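The Deposit

Kinga Tóth had the two quotes side by side on her desk when Todor Ivanov came in with his laptop already open. She moved her tea so he could put it down.

"Holst is 301 pounds a week," she said. "Jestine is 291. Both want a deposit by Friday."

"Does that include the service visits?"

"Holst does. Jestine charges for them separately. I've rung twice to ask how much and I'm waiting for a call back."

Todor pulled the other chair over. Jundesa had four floors of supported flats at Ovgate and one line in the budget that said Equipment, assisted living, robot (trial). Kinga had written the line herself in June, when it had seemed a long way off. Now the board wanted a figure and a reason for it.

"I've put the Holst in the model of the house," Todor said. "It's a rough model. The grain on the wood repeats, and I haven't done anything with the lighting."

"I don't mind about the lighting."

He started the run.
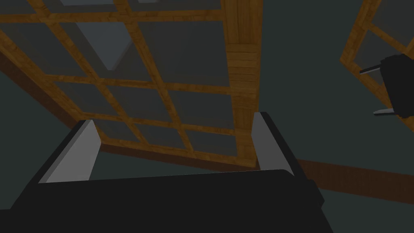 "What I want to know," said Kinga, "is whether we have to change the doors."

She had a builder's price for the doors. It was on the second page, under the quotes, and it was more than a year of either robot. If the doors had to go, then the trial had to go too, and she would rather find that out in November than in the spring.

"Depends on the door," Todor said. "The wide ones are all right. It's when one's been left open into the room that I start worrying about the arms. The planner keeps them high, and then it wants to turn."

"Can't it keep them low?"

"It can. Then it's slower past the furniture."

"How much slower?"

He looked it up. Eleven seconds on the long route, from the door to the table. Kinga wrote 11 in the margin and drew a box round it. She thought of Mrs Pell on the second floor, who took a good deal longer than that to cross her own sitting room and had never once been asked to account for it.

"I can live with eleven seconds," she said. "Put it in. Show me the bit with the table."

Todor dragged the slider along and stopped it. 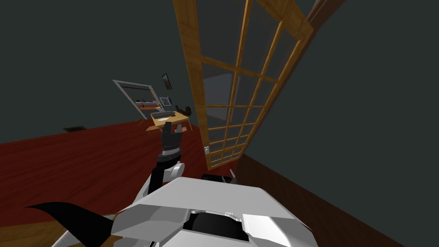
Test house, long route: the open glazed door, with the table at the far end of the room.

"So it's got to get past that door before it can fetch anything," Kinga said.

"Yes."

"And if somebody's sitting in the chair?"

"I haven't put anybody in the chair."

She wrote that down as well. He watched her do it and scratched his ear.

"I could put somebody in," he said. "It'd take me a day or two. The person's easy enough, it's getting them to stand up when you don't expect it."

"They do that," said Kinga.

The phone rang. It was Jestine, a young man who was very polite and had the price of the service visits in front of him. She asked him to say it again while she typed it into the sheet. There would be seven visits in the first year. She thanked him, put the phone down and turned the screen so that Todor could see the total.

"Well, that's the ten pounds gone," he said.

"And some more."

"So it's Holst."

"It's Holst if the doors stay." She scrolled up to the top of the sheet, where the builder's price was in red, and left the cursor beside it. "Run it again with the arms low. All the way through, please, the turn as well."

He set it going. The fan in the laptop came on. Outside, someone was bringing the bins round, and Kinga got up to shut the window.

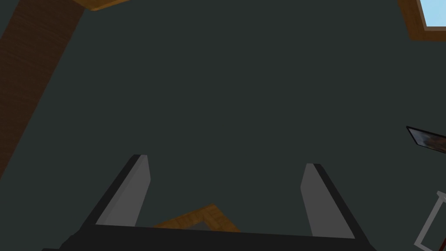
When she sat down again Todor was leaning close to the screen with his chin on his fist.

"It's taking the turn late," he said. "I'd like to see what it does from there."

"Is it touching anything?"

"No. It's a funny angle to look from, but no."

They let it run on to the end. Todor saved the log and gave it the name of the one before with a letter b after it. Kinga deleted the red figure from the top of the sheet, then thought about it and put it back, in brackets, with a note: subject to chair.

"When can you do the person?" she asked.

"Wednesday."

"I have to pay them on Friday."

"Wednesday," said Todor, and he shut the laptop and went to find a plug.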